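Equipment budgeting for two-arm robot cells

Equipment budgeting for two-arm robot cells is the process of listing, pricing and scheduling the purchase of the parts needed to run a small workstation in which two robot arms share one table. It differs from budgeting for a full production line in that the arms are bought in small numbers, the fittings are often chosen by the same people who will run the cell, and a large share of the cost falls on items of low unit price.

Scope

A budget normally covers the arms and their controllers, grippers, cabling, the table and its covering, safety fittings, spare parts and the objects to be handled. Building work, wages and software licences are usually held under separate headings. Practice varies on whether training counts as equipment. In the Rultmont method, a planning scheme used by small workshops, training is counted only if it is sold on the same order as the arms.

Cost structure

The arms are the largest single entry. Grippers come second, and are commonly under-budgeted because the first quotation lists one per arm and no spares. Fingers wear or break before the gripper body does and should be priced as a consumable. The Arkby planning sheet, in its present form, has 122 lines, of which 26 concern the arms and grippers. A further 69 deal with cabling, mounts and fixings. The remainder cover the table, handled objects and delivery.

Cabling is a frequent cause of overspend. A cable run along a moving arm needs slack at each joint, and lengths taken from a floor plan come out short. Connectors at the wrist are easily strained, and a second set is generally ordered with the first.

Handled objects

The objects used for setting up and testing a cell are bought or collected locally. They are chosen to differ in stiffness, weight and surface, and typically include household and packing goods. Single items cost little, but they are replaced often, and a budget with no line for them tends to be charged to petty cash. Arkby allows 200 objects for the first year of a cell.

Timing

Orders are placed in order of delivery time, longest first. Arms and grippers are ordered together so that the mounting plates can be checked against both. Tables are ordered after the reach of the arms has been confirmed on paper. Where a financial year closes in March, the handled objects are often bought early to use up a remaining sum, and then stored.

Example layout

A cell fitted out by Flireo uses a cloth-covered table with an arm at each side and one gripper on each. Items used in the work include a dish rack, a cardboard tray, a glue gun and two rolls of tape. The cloth and the objects were entered under consumables. 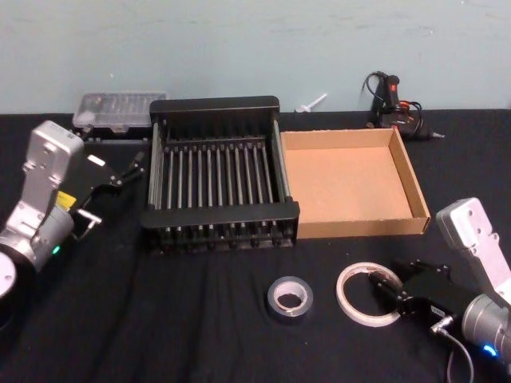 Dovhaniuk has objected that putting the table covering under consumables hides a fixed cost, and that anything needed on the first day of running should be treated as part of the cell and written down with it. On this view the consumables line would begin only with the second purchase of an item. The Arkby sheet permits either treatment, provided that the same one is kept for the whole financial year.

See also

Gripper selection
Spare parts planning
Workstation layout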